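The woman who wants you to own fewer jars

Bindu Varma has opinions about shelves and will share them before you have your shoes off. She looked past me at the tote bag I'd brought, asked what was in it, and when I admitted I wasn't sure, she nodded the way a dentist nods.

Varma runs Preleo, a home-organising business with one employee, a station wagon and a waiting list she describes as "embarrassing, in a good way." She spends her working life in other people's pantries, linen closets and laundry cupboards, taking everything out and putting less of it back. Before this she spent years in stock control for a kitchenware wholesaler called Kulkarni, where, she says, she learned that people will put anything anywhere if you leave them alone with it for an afternoon.

We talked at her kitchen table over tea and a plate of biscuits, which came out of a tin labelled BISCUITS. I found this reassuring.

How it started

"My sister-in-law's garage," she says. "I went over to borrow a ladder. It took me an hour to reach the ladder. By supper I'd done half the garage and she wasn't speaking to me."

They made up. The sister-in-law told a friend, the friend had a pantry, and the pantry had, by Varma's reckoning, 177 things in it that could be eaten and 112 that could no longer be eaten safely. She remembers both figures because she wrote them on a piece of masking tape and stuck it to the door.

"I don't do that now. It's cruel. You count for yourself, quietly, and you keep it out of your face."

The first paying client was Peter Jelínek, a retired piano tuner who had saved every jar he'd ever emptied. Jelínek is happy to be named and told me over the phone that he regards the whole thing as a robbery he consented to. "She asked me what the jars were for," he said. "I said they were for putting things in. She asked what things. I've had better mornings."

He kept 3. He would like it on the record that he has since needed a fourth.

The empty shelf rule

If Varma is known for anything, it's for leaving shelves bare. Clients pay her to create storage and then watch her decline to use it. Her preferred arrangement in a plain white unit is one board kept clear and the small stuff living underneath it, and she will defend this at a length I have had to edit.

"A full shelf is a finished sentence," she says, and then looks annoyed with herself. "No, don't print that, it sounds like a fridge magnet. What I mean is you come home with groceries and you need somewhere to put them down. If every surface is taken, you put them on the floor. Then the floor's a shelf. I've seen floors that had been shelves for ten years."

Don't people just fill the empty one?

"Of course they do. Within a week. Usually it's mail."

So what's the point?

"The point is that for a week they see what it's like. Some of them get a taste for it." She pushes the biscuits toward me. "And the ones who don't, well, they've got their mail in one place."

Her helper, Tharun Subramaniam, is less patient on the subject. He came in halfway through our talk to return the car keys and was made to sit down and give a statement. "I had a man tell me the empty shelf was making him anxious," he said. "He had a bread maker in the bathtub."

On canisters

I had been warned about canisters. Deepika Salian, a client of Preleo's who lives above a bakery and somehow still keeps flour in bulk, told me not to raise the matter unless I had the whole afternoon. I raised it anyway.

Varma's position is that the small canister is the most misunderstood object in the house. People buy them in sets because the sets look wonderful in the shop, and then they go home and discover that nothing they own comes in that amount. The rice won't fit. The pasta sticks out of the top. What does fit is cloves, and there isn't a household in the country that needs that many cloves.

"I like a short one," she says. "Short and round, and I like it so a bit of light gets through. Frosted is fine. You don't need to see every grain, you're not a jeweller. You need to know if it's nearly gone."

She doesn't like them stacked. She doesn't like them two deep either, on the grounds that the back row becomes what she calls "the archive." Her canisters go in a single line on the lower level, tucked in under the board above, with only a sliver of room over the top.

"People measure the jar and they measure the gap, and if the jar goes in they're delighted. Then they can't get it out. You have to measure your hand as well. I've been into houses where the cinnamon was bricked in like a nun."

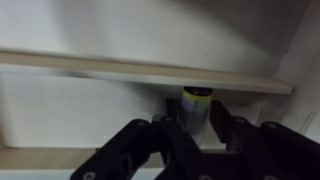

What goes on the label

Here we came close to a disagreement. I said I thought labels were a bit much. I live with one other adult and we both know what sugar looks like.

"Do you know what icing sugar looks like next to cornstarch?"

I said I thought so.

"Usha Poduval thought so," she said, darkly, and would only add that there had been a birthday cake. Poduval, when I reached her, confirmed the cake and asked me to mention that the grandchildren had eaten it.

Varma's labels are plain: the name of the thing, and under it the month it was opened. May is enough. She doesn't bother with the year, because if you need the year you already have your answer. She writes them by hand in pencil on strips of paper tape. She has tried the label makers and found that clients enjoy them too much. One couple went home with a Ronov, the sort with a little keyboard, and by her next visit had labelled the light switches, the cat's dish and the label maker.

"It said RONOV on it already," she says. "In moulded letters. They'd put the label right over top."

The money question

She charges by the half day and won't quote over the phone, as everybody's idea of "a small closet" is different. The biggest job so far came to 800 dollars and took in a laundry room, two hall closets and what the owners called the craft area, a name Varma repeated to me in a careful, neutral voice.

She will not sell you containers. She'll tell you what size to look for and send you off to buy them yourself, and only after the clearing out is done. This is the rule she is strictest about and the one most often broken. Clients greet her at the door with bags from the shop, pleased as anything. She makes them leave the bags in the front hall.

For shelving she generally sends people to Ritent, a second-hand fixtures place out by the rail yard where you can get a plain white unit with the odd scuff for very little. The boards don't always match the frames. She rather likes that. A tan board in a white unit is easier to see the edge of, she says, and you'd be surprised how many people put a glass down on an edge they can't see.

I asked whether she'd ever lost a client.

"One. She wanted me to do it while she was away, as a surprise for her husband. I said whose things are they? She said mostly his." Varma refilled my cup. "I said that's not organising, that's a burglary with bins."

Her own cupboards

Naturally I asked to see them, and naturally there was a pause.

The pantry was as you'd expect. The cupboard beside the stove was lovely. The one over the fridge she opened only partway, with a hand flat against something inside that wanted to come out, and closed again.

"That's Tharun's," she said.

Subramaniam, who doesn't live there, went on eating his biscuit.

Before I left she asked to see the tote bag. It held an umbrella, a library book I had believed lost, a bike light without a battery and four elastic bands. She let me keep the book. The elastics went in a short round canister by the phone, and I noticed she'd already pencilled the label.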